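How to Adjust and Repaint Cabinet Doors

Updated December 2, 2025

A cabinet door that rubs, hangs crooked or won't stay shut can nearly always be fixed with a screwdriver. If you plan to paint the doors as well, fix the hinges first, mark where everything goes, and then take the doors down. Doing it in the other order means handling fresh paint while you fiddle with screws.

The steps below are for frameless or face-frame cabinets with concealed cup hinges, the kind that sit in a round hole in the back of the door. Older butt hinges are covered near the end.

What you need

Phillips screwdriver (hand, not power)
Pencil and masking tape
Wood glue and toothpicks or a short piece of dowel
Degreasing cleaner and rags
Sandpaper, medium and fine
Bonding primer
Cabinet enamel
Small foam roller and an angled brush
Four painter's pyramids or blocks per door

A power driver is fine for taking doors off. Don't use one to put screws back into particleboard. The holes strip very easily, and you end up doing the repair in step 3 on every hinge.

Step 1: Find out what is wrong

Close the door and look at the gap all the way around. If the gap is wider at the top than at the bottom on the handle side, the door has dropped or tilted. If the gap is even but the door rubs its neighbor, it needs to move sideways. If the door sits proud of the cabinet on the hinge side, it needs to move in.

Open the door and lift it gently by the handle side. Movement at the hinge means a loose screw. Tighten every screw before you adjust anything, then close the door and look again. Quite often that is the whole job.

Step 2: Adjust the hinges

Most cup hinges have two screws on the arm, and some have a third. On the common layout, the screw nearest the door moves the door left and right. The one farther back moves it in and out. Height is set by loosening the two screws that hold the mounting plate to the cabinet, sliding the plate, and tightening them again. Brands differ, so turn one screw a half turn, close the door, and see what changed.

Work in small amounts. To straighten a tilted door, turn the side screw on the top hinge one way and the same screw on the bottom hinge the other way. To shift the whole door, turn both the same direction by the same amount.

The Drundel clip hinges I have on the upper cabinets use a cam for depth, so the back screw stops after a certain point. Don't force it. If you have run out of travel, the mounting plate is in the wrong place and has to be moved.

On a run of doors, start at one end and finish each door before going to the next. If you start in the middle you will go back over the same doors several times.

Step 3: Repair stripped screw holes

If a screw turns without tightening, take it out. Dip toothpicks in wood glue, pack them into the hole until it is full, and snap them off flush. Leave it overnight. Drill a small pilot hole and drive the screw by hand.

For a badly torn hole, drill it out and glue in a piece of dowel. Check the depth of the cabinet side first and put tape on the drill bit as a stop so you don't come through the other face.

Longer screws are sometimes suggested. They work on a solid wood frame. On a thin cabinet side they come out where you can see them.

Step 4: Label and remove the doors

Put a piece of tape inside each cup hole once the hinge is off and write a number on it. Write the same number on tape inside the cabinet. The cup hole doesn't get painted, so the label can stay there through every coat. Keep the hinges and screws for each door in their own bag.

Unclip or unscrew the bottom hinge first, then the top one, with your other hand under the door. Tall pantry doors need two people.

Leave the mounting plates on the cabinet if you aren't painting the inside. They hold your adjustment, and the doors will go back very close to where they were.

Step 5: Clean and sand

Kitchen doors carry grease, mainly near the handles and above the stove. Wash both sides with degreaser, rinse with clean water, and let them dry completely. Sanding before washing pushes the grease into the surface, and the primer will lift.

Sand with medium paper until the shine is gone, then go over the surface with fine. You don't need to reach bare wood. On laminate or foil-wrapped doors, sand lightly, and glue down any lifted edges before you go further.

Vacuum the dust and wipe with a barely damp cloth.

Step 6: Prime and paint

Lay the doors flat on pyramids with the back facing up. Paint backs first and fronts last, so that any marks from the supports are on the inside.

Roll on one thin coat of bonding primer and brush out the corners. Let it dry for the time on the can, sand lightly with fine paper, and wipe. Dark or strong colors cover better over a gray primer than a white one.

I used Brorkholm cabinet enamel in a shade called Lotus, number 354 on their card. It took three coats. The first two looked patchy. Wait 90 minutes at the least between turning a door and touching the edges, and longer if the room is cool. I painted the first batch in March in an unheated garage, and the edges stayed tacky into the next day.
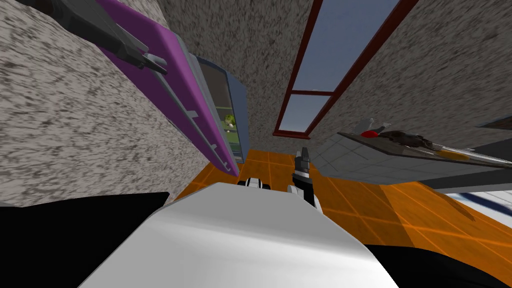 Keep each coat thin. Thick paint runs at the edges and builds up in the hinge cups, and then the hinge won't seat flat. If paint gets into a cup, scrape it out with a chisel while it is still soft.

Check the edges from a low angle after each door. A run can be brushed out for the first few minutes. After that, leave it alone, let it dry hard, and sand it down.

Step 7: Rehang

Wait longer than the can says is dry to the touch. I gave mine 17 days before putting magnets and bumpers back on, and the doors were hung a week into that with tape over the contact points. Enamel that feels dry can still stick to itself where two painted surfaces press together.

Hang the top hinge first, then the bottom. Close each door slowly the first time. The extra paint makes the door slightly thicker and wider, so gaps that were tight before may rub now. Go back to the side screw and give it a quarter turn.

Put a new clear bumper at both corners on the handle side. The old ones don't stick well once they have been peeled off. A sheet of Degefa felt dots cost me 25 cents a dot and they wore through, so I would buy plain rubber next time.

Older butt hinges

Butt hinges have no adjustment screws. If the door has dropped, fill and redrill the top holes as in step 3. If it binds on the hinge side, put a thin piece of card behind the hinge leaf that needs to come out. Bent hinges should be replaced with the same size, and it is worth taking one to the store to match the hole pattern.

Common problems

Door springs back open: the depth screw is too far in, or the bumper is too thick. Back the screw out a half turn.

Door won't stay at an even height: the plate screws are loose, or the plate is on a stripped hole.

Paint peels near the handle: grease was left on the door. Sand back to a firm edge, wash, prime the spot, and repaint the whole face so the patch doesn't show.

Hinge clicks: clean out dried paint and dust, then put one drop of light oil on the pivot. Wipe off whatever runs out before you close the door.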